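Mar 13, 2026

Couldn't sleep past five, which never happens on a day off, so I got up and made eggs and thought about the belt the whole time. It's in. It's in and it runs! I've been wanting to write that sentence since October, when the old one started creeping to the left and shredding itself a little more every shift, and we all pretended it would hold until spring.

Let me get it down in order before I lose it.

Abelardo had the bench cleared by the time I got in. He had also swept, and I could see the actual floor paint, which is a kind of mustard. I'd forgotten. The new belt was still in its cardboard tube from Bainbridge and we rolled it out on the packing tables just to look at it. It's a dark green, darker than the catalog, like the inside of a pine tree. Hamdia came over with her coffee and ran her hand down the whole length of it and said it felt like the cover of a schoolbook. She's right. I did the same thing after her, and then Shivam did it, so that was ten minutes gone.

Getting the old one off was the part I was dreading. Last time (not on this line, on the short one by the dock) the tensioner bolts had seized and I lost most of a day and a fair bit of skin. This time I put oil on them the night before, and they came round as sweetly as anything. Quarter turn, quarter turn, and then the whole thing sagged like a tired hammock. We cut it at the joint and pulled it through. It was cracked all along the underside, much worse than we could see from the top, and there was a packing slip stuck inside dated from before I worked here. I kept it. It's in the back of this book now, behind the dentist card.

Then cleaning, which I loved, and I know how that sounds. There is something so good about having the bed bare and being able to get at all of it. We vacuumed, then wiped, then vacuumed again, and Hamdia did the rollers with a rag and a bit of solvent and turned them by hand to find the gritty one. Third from the end! It had been making that ticking noise we all blamed on the motor. Shivam had a spare bearing in his drawer, an Ostard, still in its wax paper, and he was so pleased to finally have a use for it that he carried it over on both palms.

Threading the new one took all four of us. Ashley came down from the office for it because she said she'd signed for the thing and wanted to see where 3000 dollars goes. (She was a real help, too. She has long arms and she's patient, and she lay on the floor in her good jacket feeding the end under while Abelardo shouted "more, more, stop, back a bit.") I did the lacing. I'd practiced on an offcut at home and it still took me two tries, but the second one is beautiful. Flat. You can drag a fingernail across the joint and hardly feel it.

Tracking is the bit I want to remember for next time, so here's what worked:

Start with both sides at the same tension, measured, not guessed.
Run it at the slowest speed and leave it alone for a few minutes before touching anything.
Adjust the tail end only, an eighth of a turn, then wait again. The waiting is the hard part. Abelardo put a timer on his phone and would not let me near the wrench until it went off.
Put a chalk mark on the belt edge and watch it come round.

It wandered toward the wall side at first, then too far back the other way, then it settled. We stood there with our arms folded, watching a chalk mark go past. Hamdia clapped. I put 12 on the tension gauge sheet and everyone initialed it, and I've taped it inside the panel door where the next person will find it.

We ran it for the rest of the morning with scrap on it, then with real trays. I had a sandwich standing up so I could keep watching. Yvonne called from the other building to ask if it was true, and I held the phone down near the motor so she could hear how quiet it is. She said she couldn't hear anything and I said exactly!!

After lunch we put the rails back on. I'd taken them home to clean, which my neighbor must have wondered about, me on the back step with two long pieces of aluminum and a green scouring pad. Worth it. They've got that brushed look again, all the old tape gum is gone, and they sit so nicely against the green. I kept walking down to the far end and looking back along it. Shivam caught me at it and laughed, and then he walked down and looked too.

One thing I'd change is the lights. They come straight down on it and bounce back up in your eyes, and when you're picking small parts that's going to be tiring by the end of a shift. I'm going to ask Ashley if we can turn the nearest fitting or put a cover over it. Abelardo says it'll dull with use. Maybe so, but I'd like it easier on everyone before then. It has already picked up some fine scratches and scuffs, and I felt each one personally for a minute and then let it go. It's a belt. It's meant to have things on it.

The blue bins are staying on the white work surface across from us. I tried them a few different ways and Hamdia settled it by simply putting them down one behind the other and going back to what she was doing. You can reach across without leaning on the rail. I want to see how that goes for a week before I label anything, because the last time I labeled things early I was peeling stickers for days.
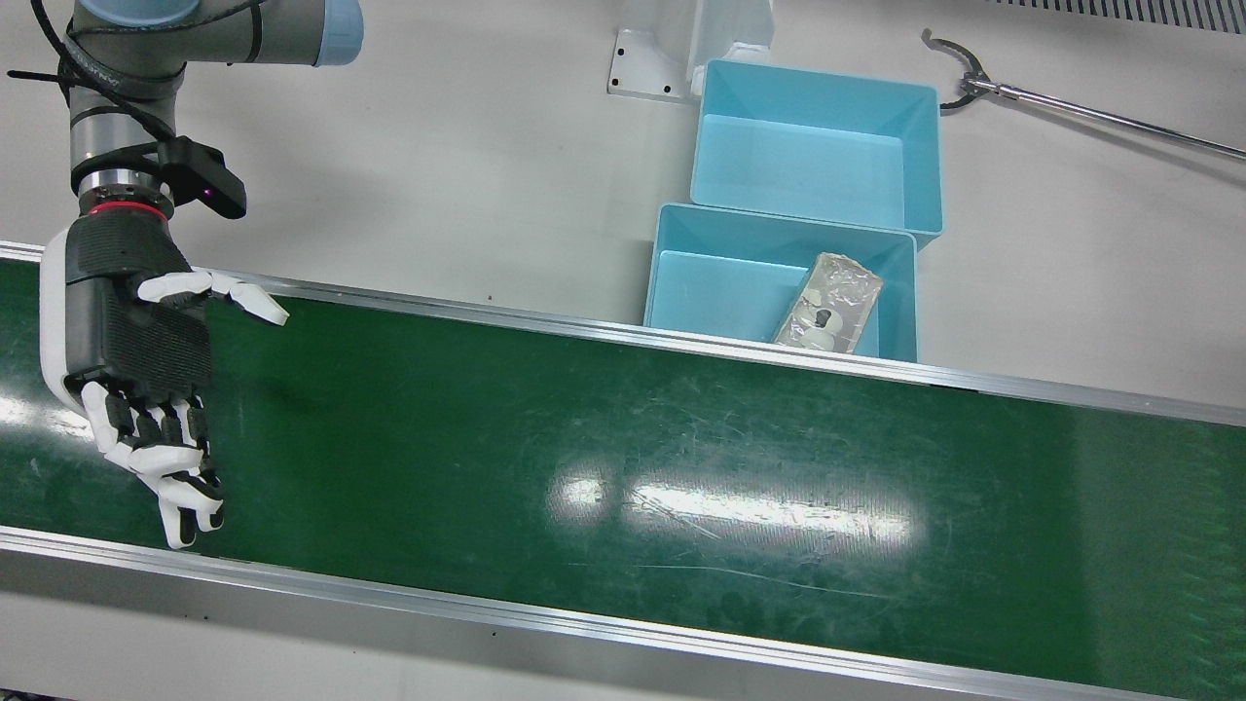

The new green belt with its cleaned-up rails, blue bins on the far side.

Look at that green! Even with the big white shine in the middle. I showed it to my sister over the phone and she said "it's a conveyor," and I said yes, it is, and told her about the lacing for a good while longer than she wanted.

Things for when I go back in:

Check the lacing first, before anybody switches on.
Write down the counter. It read 2914 when we shut off and I want to know what a normal day adds.
Ask Bainbridge whether they keep this width in stock, or if it was cut for us.
Return Yvonne's torque wrench. She has been nice about it.
Find a home for the offcut. Hamdia wants a piece to line her toolbox, and I want a piece for under the boot tray by my back door.
Lamp cover.

My hands still smell of solvent even after two washes and the lemon soap. Shoulders sore, knees sore, the left one worse. I had leftover rice for supper and fell asleep in the chair with the radio going, then woke up and came over here to write this. The short line by the dock is next, and I've already told Abelardo I want to do the lacing on that one as well. He said fine, if he gets to keep the timer.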